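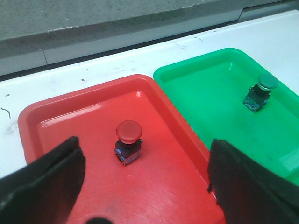 kabelbinder_ost
Flistura meldet 165 Griffe, 9 Fehlgriffe beim Sortieren der Taster. Klingt gut, aber roter Taster in roter Schale, grüner in grüner? Da kann das Netz auch bloß die Schalenfarbe gelernt haben.

momentum24
Sehe ich anders. Rot auf Rot ist doch der schwerere Fall für die Segmentierung.

kabelbinder_ost
Fürs Finden ja. Fürs Zuordnen nicht. Wo ist der Lauf mit vertauschten Schalen?

nullraum
Im Anhang, 59 Griffe. Fehlerquote steht keine dabei.

momentum24
Ok, das ist dünn.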